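読了時間：9分

家の小さなラックを片付ける話:LANケーブルの挿し直しとラベル付け

うちの廊下の突き当たりには、幅の狭い収納がありまして、そこに小さなラックを置いています。最初はルーターとスイッチが1台ずつだったのに、気がついたらケーブルの束が床まで垂れて、掃除機のヘッドが毎回ひっかかるようになりました。9月の連休前にとうとう我慢できなくなって、全部抜いてやり直したので、そのときの手順を書いておきます。専門の業者さんから見たらツッコミどころだらけだと思いますが、家や小さな事務所ならこれで十分回ります！

用意したもの

・カテゴリ6のLANケーブル（短いのと長いのを色違いで）
・面ファスナーの結束バンド
・ラベルシール（私はBilleoの細いやつ）
・黒い布かカバー1枚
・ケーブルテスター
・養生テープと油性ペン
・懐中電灯、できれば頭につけるタイプ

結束はインシュロックではなく面ファスナーをおすすめします。私は前にインシュロックでぎちぎちに締めて、あとから1本抜きたくなったときにニッパーで隣のケーブルの皮まで切りました。あの音は忘れられません……。Raslowの面ファスナーは35本入りで、家のラックなら1袋で余ります。

手順1　抜く前に書く

いきなり抜きたい気持ちをぐっとこらえて、まず今どのポートに何が挿さっているかを紙に書きます。スマホで撮るだけでもいいのですが、束になった写真はあとで見返すとほぼ読めません（経験済み）。ポート番号を縦に並べて、横に「仕事部屋」「テレビ裏」「プリンター」と書いていくだけ。行き先がわからない線には「？」をつけておいて、最後にまとめて追いかけます。

書き終わったら、ケーブルの両端に養生テープを旗みたいに貼って、仮の番号を振ります。本番のラベルは最後でOK。ここで凝りだすと夜になります。

手順2　機器を止める

家族がいる人は、必ず先に声をかけてください。私は黙ってルーターを止めて、ビデオ通話の真っ最中だった人にものすごく怒られました。録画用のNASがある場合は、電源ボタンで普通に終了させてから。コンセントをいきなり抜くのはやめましょう。

手順3　抜いて、拭いて、選別する

全部抜いたら、ラックの棚板と機器の天面のほこりを取ります。ここは乾いた布で。ポートの中は無理にこすらず、エアダスターを軽く吹くくらいにしています。

ケーブルは1本ずつ手でしごきながら、折れ癖や傷がないか見ます。見てほしいのは次のところ。

・プラグの爪が折れていないか
・ブーツ（根元のカバー）がずれていないか
・被覆に白っぽい折れ跡がないか
・プラグの根元から外皮が抜けかけていないか

爪の折れたケーブルは、もったいなくても「使わない箱」へ。挿さっているように見えて、ドアを閉めた振動でふっと切れるんですよ。原因がわかるまで丸2日かかりました。

残ったものをテスターに通します。私のはTriklowの安い二点式で、ランプが順番に光るだけの素朴な作りですが、断線と並び間違いはこれで見つかります。

手順4　色を決める

今回いちばんやってよかったのがこれ！　行き先ごとに色を分けました。うちは黄色が仕事用、青がテレビまわり、グレーがその他です。黄色は暗い収納の中でもよく目立つので、いちばん触る回数の多い系統に使うのがいいと思います。

ちなみに、ケーブルを選んだり向きをそろえたりする作業は、ラックの手前に台を出して黒い布を敷いてやると楽です。透明なプラグは明るい木の天板だと輪郭が見えにくくて、爪の向きを何度も間違えるので。布は少しシワがあるくらいのほうが、ケーブルがころころ転がりません。 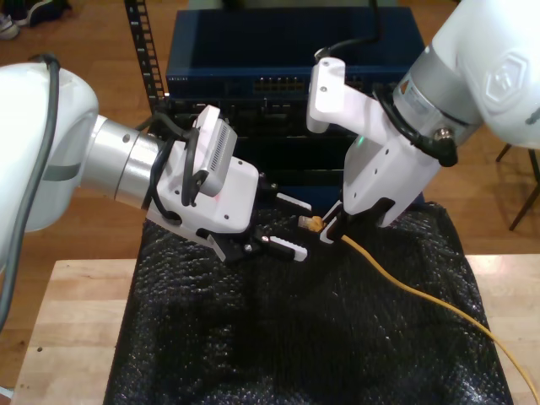

黄色いケーブルは、プラグのすぐ後ろを持つ。奥はスイッチとラックの機器。

手順5　挿す

持つ場所は、プラグのすぐ後ろです。離れたところを持って押すと、ケーブルがしなって斜めに入ろうとします。向きを合わせて、まっすぐ、「カチッ」と言うまで。そのあと軽く引いて、抜けてこなければ大丈夫。狭くて手元が見えないときは、空いているほうの手でケーブルの途中を支えてやると、プラグの先がふらつきません。

順番は、奥のポートや手が入りにくい端から。手前から埋めると、最後の1本で指が入らなくなって泣きます。

手順6　束ねてラベルを貼る

束ねるのは全部つながると確認してから。面ファスナーはゆるめに、指が1本入るくらいにしておきます。曲げるところは鋭角にせず、ふんわりカーブさせて、余った分はラックの横で大きめの輪に。ラベルはプラグから少し離した位置に貼ると、挿したままでも読めます。

費用のこと

ケーブルは手持ちが多かったので、買い足したのはラベルと面ファスナーと短いケーブル数本。テスターは前から持っていました。収納の扉がちゃんと閉まるようになって、掃除機もすいすい通ります。「？」の線は1本だけ行き先がわからないままなので、次は天井裏をのぞいてみるつもりです。

シェア 66　コメント 9

当サイトではCookieを使用しています。閲覧を続けると、Cookieの使用に同意したものとみなされます。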